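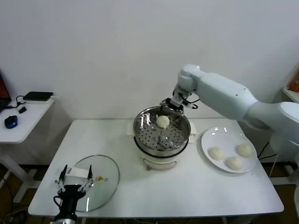
The steamed bun deserves a better pot than most of us give it, and I think the small electric steamer is the one to buy. I have held the other view. For years I used stacked bamboo baskets over a pan on the hob and told people they were the only proper way. I now think that was mostly vanity on my part, and I would like to make the case for the plainer thing.

The usual complaint about an electric steamer is that it only does one job. People in small flats say this most often, and I understand it, as my own kitchen in Zalascombe has one good worktop and a drawer that will not open if the oven door is down. But a kettle only does one job and I have never heard anyone argue for boiling tea water in a saucepan. The question is how often the job comes up. In my house buns are a Monday supper and quite often a Tuesday breakfast. A machine that earns its place twice a week has done better than my blender.

The second complaint is about steel. Bamboo takes up moisture and a metal lid drips, so the story goes, and you end up with wet patches on top of the bun. There is some truth in it. A flat lid over steel will drip if you leave it. A clean tea towel tied round the lid deals with it, as does a domed lid that lets the water run to the sides. Bamboo has its own faults, which its admirers tend to leave out. It goes mouldy at the back of a cupboard. It smells of the last thing you cooked. My second set split along the rim after one winter, and I scorched the third by letting the pan run dry while I was on the phone.

A steel tray with holes can be scrubbed. I rate this above almost everything else. Bun dough sticks, and when it sticks to woven bamboo you are picking at it with a fingernail for days.

I would also argue for fewer buns at a time. Most recipes tell you to fill the basket, and most cooks do, and then the buns swell into each other and tear when they are pulled apart. A torn bun is still good to eat but the pleats were work, and it is a pity to lose them. Leave space. Steam a second lot if you have to. The first few can be eaten while the others cook, and nobody at my table has ever objected to that.

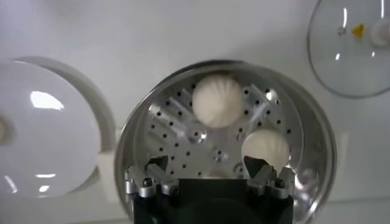
Two buns on the steamer plate, with the pleats drawn up to a point on the upper one.

The bread shop on Kellow Street sells buns ready made, from a firm called Hsu, and I buy them when I am tired. They are good. I give them 11 minutes from the fridge and then leave the lid on for two more with the power off, as a sudden rush of cold air can make them wrinkle. Some cooks say this is superstition. I have done it both ways and I prefer mine done this way.

As for what to spend, I would keep it modest. Iletti, the kitchen shop by the station, has a steamer with three tiers, a timer and a screen, and I have yet to meet anyone who uses the third tier. One tray, one lid and a switch will do. Put the money into decent flour and a better filling.

Then there is the matter of the table. I like to steam where we eat, with a plate next to the pot, and move the buns across as they are wanted. The hob makes this impossible. It sends one person to stand at the cooker with their back to everybody, usually the person who did the pleating. I did that for a long time and called it tradition — I would not go back to it. The bamboo baskets are on top of the fridge now and we keep onions in them.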